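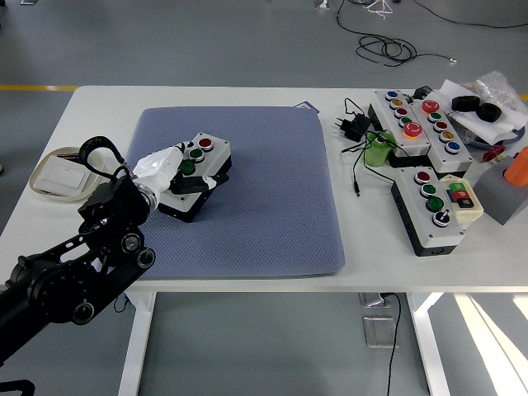 Figure 8.1 Push-button control boxes on a workbench. The one on the mat has a red button and two green ones.

Chapter 8
Buttons, Switches and Stops

Press a button and something happens. We do it all day long, in lifts, at crossings, at the kettle, and hardly give it a thought. Yet a good control box is a lovely piece of design! Somebody had to choose every colour, decide how far apart the buttons should sit, and work out which one your hand ought to find first in a hurry.

Look again at Figure 8.1 and find the mushroom buttons, the ones with the broad heads. A shape like that can be hit with a palm or an elbow, even in a thick glove, and it is the usual choice for an emergency stop. One box has a key or selector switch in line with its buttons, and we shall come to those in Section 8.4.

Merike Dzene spent 20 years wiring panels at the Hirwood sawmill, and she still sketches each new box on paper before she picks up a screwdriver. You will do the same in this chapter (keep your sketches, you will want them again in Chapter 9). By the end you should be able to draw the circuit behind a simple start and stop pair, and say what happens when both are pressed at once.

Before you start
Find a control with more than one button at home or at school. Which colours does it use?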